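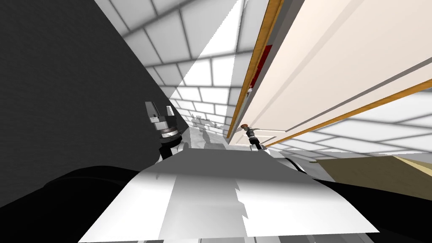

Right, I've been meaning to start a thread on the women's 800 for a while, and after the Van Acker meet I can't hold it in any longer. I watched the replay twice at the kitchen bench last night (my tea went cold both times) and I still think the pacing was all wrong. The pacer went through 200 far too quickly, the whole field strung out behind her, and from there it was a matter of who faded least. You know how the grout lines between big white tiles all seem to run together the further off they get? Lane lines on the home straight look just like that when you're cooked, and I reckon at least half that field was seeing them that way. I'd love to see one of these meets run without a pacer at all and let the athletes sort it out themselves. Am I on my own here?
– bellringer_lap

Posted 3rd September

fourthleg
Not on your own, but I don't agree either! I've stood trackside at plenty of races with no pacer and I can tell you what you get, which is a jog for a lap and a half and then a very exciting 200 metres. Lovely if you're a neutral. Not much use if you're a young athlete who has paid her own airfare and needs a qualifying time before the window shuts. The pacer went out hard, sure, but the meet had advertised the pace in August and everyone on the start line knew what was coming. My daughter ran in the B race and she was told the splits at the technical meeting.

bellringer_lap
Fair point about the airfares, I hadn't thought of it from that side. I still say there's a difference between the advertised pace and what we got. Was your daughter happy with her run?

fourthleg
She was rapt, thanks for asking. Two-second personal best and she hasn't stopped talking about it. Ate an entire lasagne when she got home.

Kerb Crawler
Coach here, mostly juniors, mostly 800 and 1500. I'll put my hand up for the middle ground. Pacers are fine, but I'd like to see them dropped from the championship selection races, where finishing place is supposed to be what matters. Nassoro Makori gave a talk at our club last winter and he was very good on this. He said he spent years running behind pacers and then got to his first proper final and had no idea what to do when the bloke in front slowed down. He just sat there in fifth, boxed in, waiting for somebody to take it on. I've repeated that story to every kid in my squad, and I make them run one session a week with no watch.

spikes_and_thermos
No watch! My group would riot. We did try it with the Jernik club over the summer, 5 x 470 on the grass loop (it's an odd distance, that's just how long the loop is) and the kids ran the first one like they were being chased by a magpie. By the last two they'd settled and were racing each other properly, so there might be something in it.

Kerb Crawler
That sounds about right for a first go. Give it a month.

oldmate_steeple
Can I raise the other thing, which is the pacing lights? Zavix had them on the inside rail at the Puvico Classic and I found it took all the fun out of it. I spent the whole race watching a row of little green lights and couldn't have told you who was running third. My wife, who only came along for the sausage sizzle, thought they were marvellous and finally understood what I'd been shouting about all these years. So there you go – one vote each in our household.

fourthleg
I'm with your wife. It's the first time my mum has ever followed a distance race.

bellringer_lap
I could live with lights in place of a pacer, come to think of it. At least the lights don't get in anyone's way on the bend. Kerb Crawler, would you have them in a selection race?

Kerb Crawler
No, same problem as far as I'm concerned. Keep them for the time trials. Happy to be argued with though, and I'll be at the Jernik twilight meet if anyone wants to do it in person. I'll be the one at the 200 start with the folding chair.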